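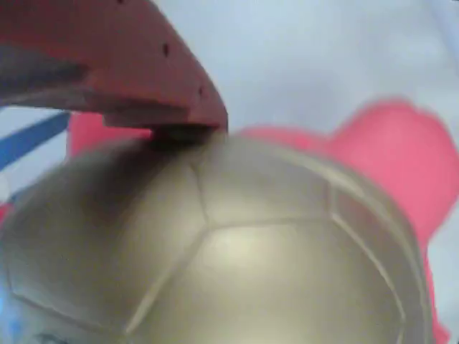
Elsa Söderlund

Handout 4: picking a finger for the ball task

Okay, gripper week! I love this one. We're comparing two fingertips, the Grirmont tip (stiff) and the Kinoshita tip (softer, and it squeaks), and you'll run each of them on shiny soccer balls. Shiny matters a lot, so please don't swap in a tennis ball like last year's group did.

Set your closing speed to 200 on the Nusent controller before you touch anything else. The default is 461 and it will launch the ball at your lab partner. Then do your grabs, write down every slip, change tips, and do it all over again (yes, same ball, same spot).

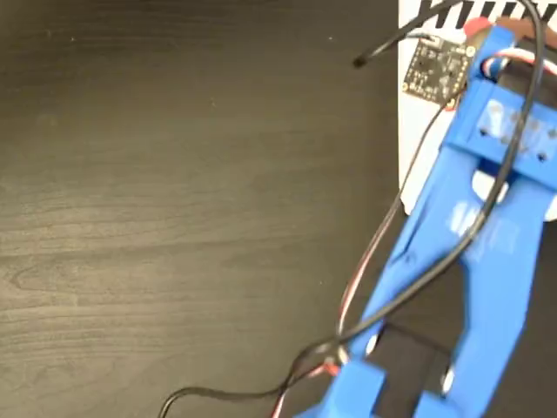 Cable routing is my pet subject, so bear with me. I've lost more good runs to a tugged wire than to any bad grip, and you'd be amazed how much a stiff cable can push a light arm off its path. Look at how the thin black cable crosses both blue finger arms and then gets mixed up with the servo wires. Before your first run, open and close the gripper by hand a few times and watch for anything that pulls tight. Tape goes on the arm, never on the fingers!

Now, glare. A bright spot on a metallic ball can fool the Prarnero tracker into thinking the ball moved, so drop the exposure to 173 and check again. 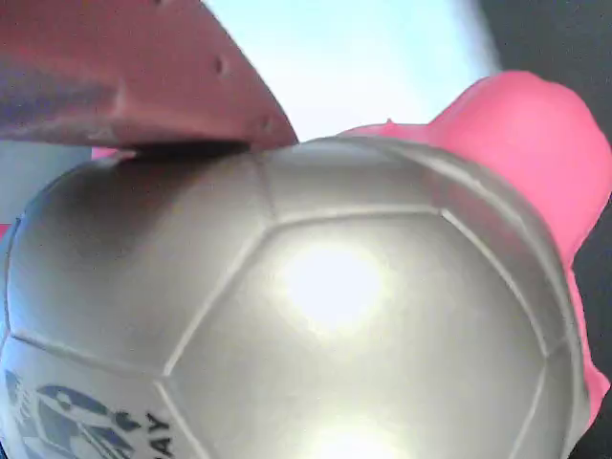

Yao-tsung Pan wrote back on my draft that he'd leave the exposure alone and move the lamp, because at 173 he keeps losing the seams. Fair point, try both and put the slip counts side by side. Bring your sheets to section, messy is fine.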